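Why I've fallen for wormeries

By Murali Bangera
8 February 2024
2 min read

I have wanted to write about worms for ages, and a wet week indoors has finally given me the chance. I mean composting worms, the small stripy red ones, and what they do to a bucket of vegetable peelings. I think they're brilliant!

It began at the allotments in Grultside, where a neighbouring plot holder lifted the lid of an old bath and showed me what was underneath. I was expecting a stink. It smelt like a wood after rain, and there was a layer of dark, crumbly stuff that I could happily have run my hands through all afternoon. I went home and ordered a stacking wormery, the Wornon, which came with 1,311 worms if you believe the label (I did not check).

What goes in

Ours get potato peelings, carrot tops, tea leaves, crushed eggshells and a great deal of torn cardboard. The cardboard matters more than I first thought. Kitchen scraps are wet and full of nitrogen, and worms breathe through their skin, so a tray of nothing but peelings goes slimy and airless very quickly. Now I add a handful of cardboard for every handful of scraps, and the whole thing stays springy.

Onions and citrus I mostly leave out. People argue about this endlessly, and I've read perfectly sensible growers on both sides, but my lot simply ignored half a lemon until it grew a beard. Meat, cheese and anything oily go in the council food bin, where they can be dealt with at proper heat.

Scraping out jars and bottles before they go in the recycling is a habit I've picked up along the way too. None of the sauce goes to the worms — too much salt and vinegar for them — but once you start noticing what you throw away, you notice all of it.

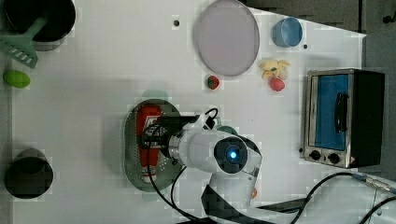

Cold weather and the shed question

Worms slow right down in winter. Below 10 degrees they eat very little, and if you keep feeding them at the summer rate the food just sits there and turns sour. I moved ours into the shed in November and wrapped the trays in an old duvet. They've carried on nibbling, at a gentle pace, and I feed them once a fortnight.

Bhat, the little seed shop near the station, sells a coir mat for the top tray and I can't recommend that sort of thing enough. It keeps the surface damp and dark, and the worms come right up into it.

The liquid

There's a tap at the bottom for draining off the brown liquid. I dilute it well and use it on the ground round the currant bushes, never on salad leaves. The finished compost is the real prize anyway. I sieved my first lot in June and mixed it into the tomato pots, and the plants went mad. Next job is a second set of trays, and I may try building those from old drawers. If you've done it, do tell me what you used for the drainage holes!

Contact | © Murali Bangera | Back to top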